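3.2 Toys, novelty and how long a dog stays interested

We came to this part of the study with a good deal of fondness for our subjects, and we hope the reader will forgive us if some of that shows. The 40 dogs at the Onham site were each given a rubber treat toy (either the Folteo or the slightly firmer Hamel) in a quiet room with their owner sitting close by. Every session ran for 15 minutes, and we left the dogs to work things out in their own time, which some of them did with tremendous enthusiasm and others with a long, thoughtful lie-down first.

Behaviour was scored from the sidelines using the categories set out in Section 2, with licking, chewing, carrying and pawing each given their own column. The last of these caused us the most discussion, as a paw resting on a toy can look very much like a paw doing something useful with it.

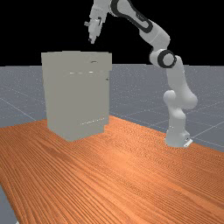 Figure 2. Simulated robotic arm above a tall gray cabinet on a wooden table.
Source: Radero, accessed 1/15/18.

Across the 126 sessions we kept for analysis, the older dogs tended to settle into steady chewing, while the younger ones were far more likely to pick the toy up, parade it around the room and drop it in their owner's lap. We had rather expected the firmer toy to be the less popular one, and were pleasantly surprised to find that the dogs favoured neither. Flavour of filling seemed to matter a great deal more, and we come back to it in Section 3.3, along with the repeat visits held in July.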